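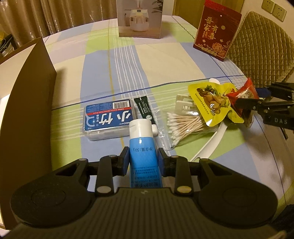
Kevin Cronin wanted to know why his knuckles split every winter when his brother, on the same shifts at the same sinks, never had so much as a rough patch. He asked it in a letter to this page in October, and it was the first thing I put to Firdevs Sarıgül when we sat down in the canteen at Skukdale.

'Skin varies,' she said. 'Some people had eczema as children and forgot about it. Then they get a job with their hands in water all day and it comes back. Two people can do the same work and one of them suffers. It doesn't mean he's doing something wrong.'

Sarıgül has worked in kitchens for 17 years, the last eight of them in charge of the one at Skukdale, which cooks for 80 residents and their visitors. She started on the pot wash. Her own hands were bad for most of the first two years, and she says she took it for part of the job.

'I would come home and they'd sting in the bath. I put on whatever was in the house. My mother swore by olive oil. The chef told me to toughen them up. I don't know what he thought that meant.'

A pharmacist set her straight in the end. She had gone in for plasters and was asked, quite sharply, how many times a day she washed her hands and what with. After that she began to read up on it, and when she was put in charge of other people she started giving new staff a short talk on their first morning. It comes between the fire exits and the knives.

The talk starts with soap. Sarıgül says most people use too much of it, in water that is too hot, and rinse it off too fast. Soap left behind dries on the skin and carries on irritating it. Rings are a common trouble spot, and so is the web between the fingers.

'If you see a red patch exactly where the ring goes, take the ring off for work,' she said. 'People think they're allergic to the metal. Sometimes they are. Often it's washing-up liquid sitting under there.'

Drying comes next. She wants hands patted with a towel until they are properly dry, including between the fingers, and she will not have anyone wiping them down an apron. In cold weather she tells people to carry gloves for the walk home.

I asked about rubber gloves, which I had assumed were the answer to everything. She made a face. Gloves are necessary for the pots and for the oven cleaner, she said, but they bring their own problems. Hands sweat in them. If a glove has a hole in it, the water gets in and stays in. She has her staff wear thin cotton liners underneath for long jobs and throw the gloves out at the first leak.

'And dry hands before they go in. That's the one I repeat most. They go from the sink straight into the glove with wet hands and wonder why they itch.'

On creams she is less particular than I expected. She does not recommend a brand and would not be drawn on price. What she looks for in one to use at work is that it has no perfume and sinks in quickly enough for people to put up with it. Thick ointments work well, but nobody wants to chop onions with greasy fingers, so she tells people to keep those for bedtime, under a pair of cotton gloves if they can stand it.

'A cream you like and use is better than a very good one in a drawer,' she said. 'My sister keeps a tube by the kettle. She does her hands while the water boils. I copied that.'

How much, and how often? She uses more than most people think they need and puts it on at each break, at the end of the shift and again before sleep. The backs of the hands and the knuckles should be done first. Palms, she says, mostly look after themselves, though people always start there. Fingertips get missed, and that is where the small deep cracks come.

Bjartur Bach, who bakes the bread at Skukdale and had been listening from the next table, put in that flour was worse than water. Sarıgül agreed that it could be. Dry flour draws the moisture out, and bakers can become allergic to it as well, on the skin or in the chest. Bach gets up at four and says he does his hands before he leaves the house and again when the last tins are in.

'He never used to,' she said.

'I never used to need it,' said Bach.

There are limits to what a cream can do, and she was firm about those. If cracks don't heal, or the skin weeps, blisters or turns hot and sore, she sends people to their GP and takes them off the sinks until they have been. Kitchen staff with broken skin should not be handling food uncovered in any case. She also asks people to tell her early. Most leave it too late, in her experience, for fear of losing shifts.

'I had a lad hide his hands from me for weeks. Plasters under the gloves. He thought I'd let him go. I put him on deliveries until they cleared up, and he came back to the pots after.'

I read her the last part of Kevin Cronin's letter, in which he says he has been rubbing his knuckles with lemon juice on the advice of a neighbour. She put her cup down.

'Please tell him to stop that,' she said. 'Lemon on split skin? Tell him lukewarm water, a plain cream, and go and see someone if it's no better.'

Then somebody called her about the potatoes, and she went back through to the kitchen.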